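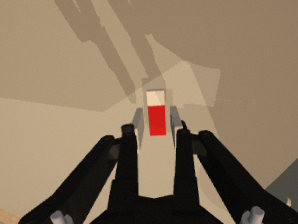

Simulated view looking down past the gripper of the Nuren cell, with a red and white block between the finger pads.

Nuren (robot cell)

By Rajkumari Sandhu
Tuesday, January 16, 2018

Nuren is a tabletop robot cell used for practicing and testing pick-and-place work with small blocks. It exists in two forms that are kept in step with each other: a physical cell on a steel bench at the Maleck workshop, and a simulated copy that runs on an ordinary desktop computer. Both have a single arm, a black gripper with a pair of gray finger pads, and a camera mounted at the wrist that looks down past the fingers to the table. The cell is best known among its users for its setup routine, a remarkably thorough piece of work that has been copied by several smaller benches.

Background

The physical cell was put together by Rui Cordeiro and Mebrat Moges, who had been sharing an older arm called Nina and were tired of recalibrating it for each other's projects. Nina had no simulated copy. Every change to the fingers had to be tried on the real machine, and a bad guess could bend a linkage. Cordeiro drew the new gripper in the simulator before any part was cut, and the drawing became the first version of the simulated cell. Moges wrote the routine that compares the two, and most of it is still in use.

Gripper

The gripper closes from both sides at once. Outer arms carry the motion from the base to the inner fingers, and the pads do the holding. The pads are separate parts and can be replaced without taking the fingers off, a wonderfully practical choice that turns an afternoon's job into a few minutes with a hex key. They are allowed to tilt a little so that they settle against the sides of a block.

In the simulated copy the pads are given their own friction value, separate from the rest of the gripper. Babita Awasthi found that this one number had more effect on whether the two cells agreed than anything else in the model. If it is set too high, the simulated gripper will hold a block by one corner and carry it happily across the table, something the real one will never do.

Setting up

A full setup begins with the wrist camera. The operator drives the arm to its home position and checks that the gap between the inner fingers falls on the center line of the view. If it doesn't, the camera bracket is loosened and turned on the real cell, or the camera angle is edited on the simulated one. The fingers are then closed on nothing and the zero point is saved.

The next step is the block test. A narrow block is stood between the pads, the gripper is closed slowly, and the view is checked again. A block with two colors is preferred, as the line between them makes any twist easy to spot. The test is repeated 20 times from slightly different starting points. A setup passes if no more than one grip has to be thrown out.

Lighting is handled last. The arm throws broad shadows over the table, and in the simulator these can have jagged, stepped edges if the shadow detail is set low. Awasthi's notes recommend leaving them rough while the grip is being tuned and raising the detail only for final runs. Ruth Garside, who looks after the block-finding software, has argued for the opposite order. Her view is that a program tuned against rough shadows learns to trust edges that aren't there. Both orders are in use, and the manual gives them side by side.

Upkeep

The real pads wear smooth and are changed when the block test starts to fail, usually well before any wear can be felt by hand. The longest-lasting pair on record made 3,638 grips. Finger screws are checked at the same time. The joint between each outer arm and its inner finger takes one drop of light oil in June, and no more, as extra oil creeps down to the pads.

The simulated cell needs upkeep too. After each pad change the friction value is measured again on the bench and copied across, and the old value is kept in the log with its date. Version 118 of the model was the first to load this value from the log by itself, which ended a long run of typing mistakes.

Known faults

A gripper that closes unevenly nearly always has a saved zero point from an earlier set of pads. Chatter in the simulated fingers, seen as a fast trembling after the block is gripped, is cured by making the time step smaller. Setting the step to a tenth of its usual size will stop it completely but makes the model painfully slow, and a factor of 5 is normally enough.

Related articles
Nina (robot arm)
Maleck workshop
Unska block set
Finger pad
Wrist camera alignment
Contact friction in simulation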